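I've been telling everyone on our street to try the Wubshet supper club, and now I can't get a seat myself! Desta Ambaye says 105 people signed up for the September night, and there are only 27 chairs. 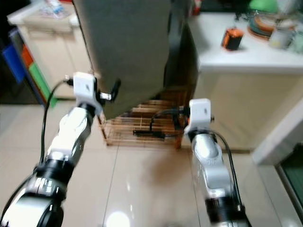

Tiled floor, kitchen side.

So she's adding a second sitting at 8:30 – same lentils, same flatbread, same price as last year. Pushpa Mittal is bringing her lime pickle again (I'm taking two jars home). Sign up at the Gokton bakery counter, cash only.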